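Kiltholm Bone Flute, replica kit and finished version

I've been making these since my knees told me to stop digging, and the Kiltholm is the one I get asked for most. It's a copy of an early whistle-type flute, four holes on the front, one at the back for the thumb, and it plays a proper tune once you've got the knack (give it a week, and warn the neighbours!).

The original would have been swan or crane. Mine are cast in a bone resin, so no birds are involved and it won't split if you leave it on a radiator shelf, which I've done more than once. I carve the holes by hand after casting, using flint blades for the finished version, so no two sound quite the same. Some are a bit breathy. I rather like those, but tell me if you'd prefer a clear one and I'll pick it out for you. 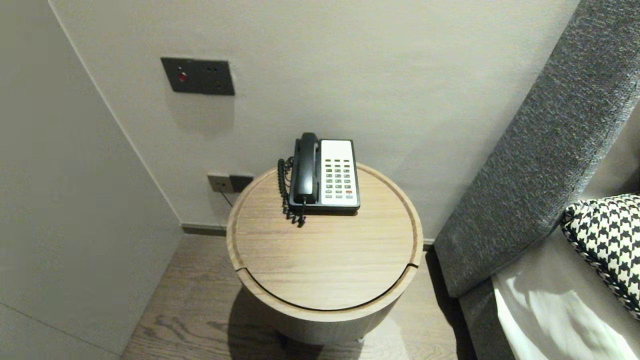
Round side table with desk telephone

You get the flute, a linen pouch, a small tin of beeswax and my booklet, 32 pages, with fingering charts and a chapter on the old wind instruments of the north. Mavis Blackwood wrote that chapter and it's far better than anything I could have managed. She thinks the tuning is closer to a modern scale than I do, and we've agreed to leave both opinions in.

The kit version costs 40 pounds and comes as a blank tube with the holes marked in pencil. You'll need a small file, fine sandpaper and a free afternoon. Go slowly on the thumb hole, it's easy to make it too big and there's no going back! The finished one is a bit dearer, so drop me a line for the current price.

I'm asked how old the pattern is, and my best answer is roughly 4000 years, going by the style of the mouthpiece. If you want something louder, have a look at the Rusutia, my clay whistle, or the Flotura if your hands are small.

Please don't boil it. A wipe with a damp cloth is plenty, then a dab of wax on the mouthpiece every month or so.

Page updated 7/4/22. The next batch of finished flutes will be ready in May, and kits are in stock now.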